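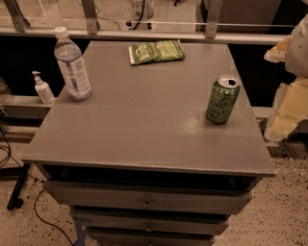

Letura Releases Demonstration Toolkit for Drawer and Tabletop Tasks

MARQUEZ, December 3, 2023 -- Letura today announced general availability of Tuto 2, a software and hardware package for teaching manipulation tasks to robot arms by hand guidance or by remote control. Tuto 2 replaces the version in limited use at pilot sites since September.

Tuto 2 records joint positions, gripper state and camera video on a single clock. An operator can move the arm directly, with the motors in a low-resistance mode, or drive it from a pair of handheld controllers at a separate station. Both methods write to the same file format, and demonstrations of either type can be mixed in one training set.

The release includes a reference task set built on a small gray wooden cabinet with knobbed drawers. Objects placed on the cabinet top include a clear plastic water bottle, a green foil snack bag and an aluminum soda can. The task set has 14 tasks, among them opening a drawer by its knob, moving an object from the cabinet top into the drawer, and closing the drawer again.

The three objects call for different grasps. A bottle or can standing upright is normally approached from the side, and a foil bag lying flat has to be pinched from above. Operators working by remote control see the cabinet top and the drawer fronts from above, and a steep view makes the distance to a knob hard to judge. Tuto 2 adds an optional depth readout to the operator display for this reason.

The reference data consists of 1761 demonstrations recorded by 16 operators. Each demonstration carries a text label, the recording method and an outcome flag. Failed attempts are kept and marked -- users can exclude them with one setting.

Changes from the previous version include:

Correction mode. An operator can take over from a running policy, complete the motion and hand control back. The takeover is stored as a separate segment.

Trim and review. Idle time at the start and end of a demonstration is detected and can be removed before export.

Gripper force limit. The limit is set per task and applies in both hand-guided and remote sessions.

Session resume. A recording session interrupted by a network fault no longer has to be restarted from the first task.

Tuto 2 supports the Flinus arm with a two-finger gripper. Support for other arms is planned but not scheduled. Existing pilot sites can upgrade without replacing their controllers; recordings made with the earlier version need to be converted with the supplied tool.

The package ships within 28 days of order. The reference data is available to all license holders as a separate download.

About Letura

Letura develops recording and teleoperation tools for robot learning. The company is based in Marquez.

Media inquiries may be sent through the contact form on the Letura website.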